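The woman who will not throw your computer away

Orathai Intarasuk answers the phone with her mouth full. It is half past two and this is lunch, a cheese roll, eaten standing up because both chairs in the shop have printers on them. "People bring me a printer and I say no, and they leave it anyway," she says. "Nobody in Gudotport has ever carried a printer home."

Her shop, Modlow, sits between a dry cleaner and a place that sells only curtains. She took the lease one March with a loan, a kettle and a sign that still has the previous tenant's phone number on it. People ring it for wedding cakes. She has learned to be gentle with them.

What she sells, mostly, is second-hand office computers to people who had been about to buy new ones. A basic machine is 133 pounds. For 320 you get something she describes as "more than you deserve", and she claims to have talked several customers down from it. This does not strike her as odd behaviour for a shopkeeper.

"A man came in who wanted to spend 1000 pounds," she says. "I asked what for. He does his accounts and looks at boats. I said, you can look at boats on anything."

Did he buy something cheaper?

"He went to the retail park. I hope the boats are lovely."

She grew up over her aunt's tailoring business, Chantharasri, where trousers were let out and taken in until there was more thread in them than cloth. She says she was twelve before she understood that other families bought clothes because they wanted to. The aunt thinks computers are a fad but approves of the mending. When she visits, she inspects the shelves in silence and then asks whether anyone has thought about dust.

Dust is a subject on which Intarasuk can be drawn. She has views on carpets, on cats, and on people who keep the tower under the desk beside their feet and then wonder why it sounds like a hairdryer. Her advice is to take the side off once a year and have a look. Most owners never do. They will poke at an engine they don't understand, she says, or bleed a radiator with a butter knife, but a computer case might as well be welded shut.

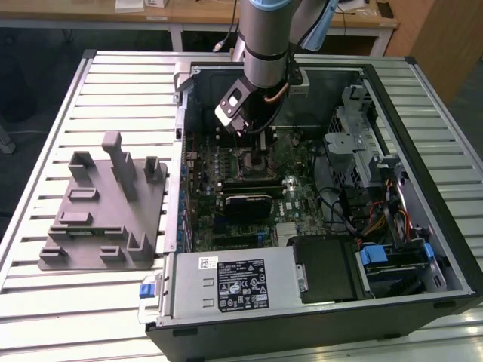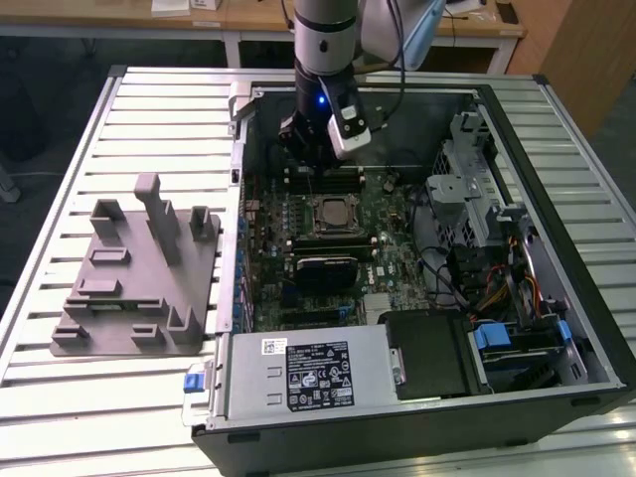 "I had a teacher in here who'd used the same machine for nine years and thought the inside would be full," she says. "She was quite put out. She said, it's mostly air! I said yes, and now it's mostly air with a bit more memory in it, and that's you sorted till you retire."

The memory is her favourite sale. It costs little, it takes a few minutes, and customers come back looking as if they've been on holiday. Swapping an old spinning drive for a solid-state one gets a similar reaction, though it comes with a conversation about backups that she dreads. She asks everyone where their photographs are kept. The usual answer is "on the computer", said with great confidence.

I ask about profit and she looks at the kettle. The shop pays its rent. It pays her, in most months, and in the others there is Gadeo, the accountancy firm upstairs, which loses its passwords often enough to count as regular income. She has 33 machines waiting to be sold and has promised her landlord that they will stop living on the stairs.

The obvious question is what happens when an old computer really can't be saved. She takes this badly. There are parts, she says. There are always parts. Power supplies, fans, the little screws that everyone loses and then comes in to beg for. She keeps those in jam jars, and won't charge for them, but she will make you say what you did with the first lot.

Pressed, she admits that some things do go for recycling. She drives them there herself and doesn't play the radio on the way.

Her own computer, on the counter, is a beige thing with a missing drive cover and a strip of tape where the power button used to be. It takes nearly four minutes to start. I point out that she is surrounded by faster ones.

"Those are for customers," she says, and goes back to the roll.

While I'm putting my coat on, a man edges through the door backwards, holding something large and grey with a paper tray. She tells him no. He says he's only resting it here for a moment while he finds his keys.

By the time I've found my gloves he has gone, and I have to move the printer to get to the door.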